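3.2 Setting and materials

The Sulutow commission was built for the atrium of the Porkcombe fair, where it stayed up through September. Flirard paid for the work and asked only that visitors be able to walk under it. The artist, Ayana Tilahun, hung 921 folded paper forms from a steel grid and lit them from one side. We counted a visit when a person stopped beneath the grid for longer than 2 minutes, and 200 visits were logged.

Tilahun kept printed matter and cloth close at hand while choosing her colors. In our interviews she returned often to children's books, whose flat pinks and blues she wanted in the paper – though the final forms are paler than her first tests.
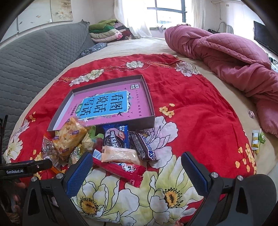

Figure 2. Book or printed sheet with Chinese title panel, in an open box on red floral cloth.

Of the logged visitors, 63 agreed to a short interview on site. Hằng Nghiêm carried out all of these and coded the answers using the scheme in Phan's earlier study of sponsored art. Most people spoke first about the light and the height of the work. Few brought up the sponsor unless asked, even though the Flirard name was printed on the wall text at both entrances. Answers given after 5 p.m., when the atrium lamps were dimmed, were coded separately and are reported in Section 4.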